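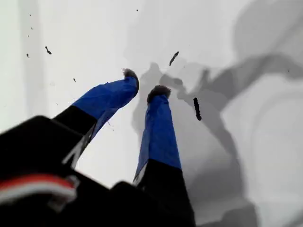
Gripper over the white surface, blue tape on both fingers, fuzzy tips fitted.

From: Deák
To: gripper-users list
Date: June 19, 2026
Subject: Re: Pretetero soft tip kit, any experience?

> We are looking at the Pretetero tip kit for a two-finger gripper
> that picks small dry parts off a flat plate. The Clostivside
> sales page says the fiber tips fit "most parallel and angular
> fingers" and leaves it at that. Has anyone run them for longer
> than a demo? I would like to know
>
> - how they are held on
> - whether they shed
> - whether the grip width needs to be set again after fitting
>
> Budget is 175 per station, so the kit at 139 is fine if it
> lasts. If it needs replacing every month it is not.

We have had the kit on one station at Pusham since October. Replies in your order.

Mounting. The kit ships with slip-on sleeves. They were too loose on our fingers, which taper toward the end, and the tips rotated under side load. We dropped the sleeves and went to tape, wrapped over the upper part of each finger up to the base of the tip. The tape creases on the taper and the lower edge tends to fold. It holds. Changing a pair takes longer this way than the manual claims for the sleeves, mostly in cleaning off old adhesive. Wipe the finger with alcohol and let it dry before wrapping or the tape will creep.

Shedding. Yes, but less than I expected. I ran 2000 open/close cycles with nothing between the tips and collected what fell on a clean sheet: a few short fibers, nearly all in the early part of the run. The fiber mats down with use and the shape changes, so do not expect left and right to stay matched. Do not use shed material as your wear measure if your parts leave crumbs of their own. The plate in the picture has dark bits on it, and I would not try to sort fiber from part by eye at that size. Weigh the tips.

Grip width. It has to be set again. The tips add thickness and compress under load, so the zero from bare fingers is wrong in both directions. We home with the tips touching lightly, then back off. Repeat after the first day, when most of the matting has happened. If your controller detects a grasp by motor current, lower the threshold. The rise is much slower than with hard rubber and ours missed thin slivers until we changed it.

Two things you did not ask. The tips throw a wide soft shadow on a white plate with overhead light. Our vision step merged small pieces inside the shadow with the fingers, so we now take the locating image with the arm parked. Also, the tips pick up fine dust and give it back later, somewhere else. For mixed parts that may rule them out.

Life so far: 4 pairs on the one station, the first lost to the sleeve problem. Clostivside sells spare pairs without the sleeves if you ask by email. They are not on the order form.

I can send the current threshold settings off list, but they are for our motor and will need scaling.

Deák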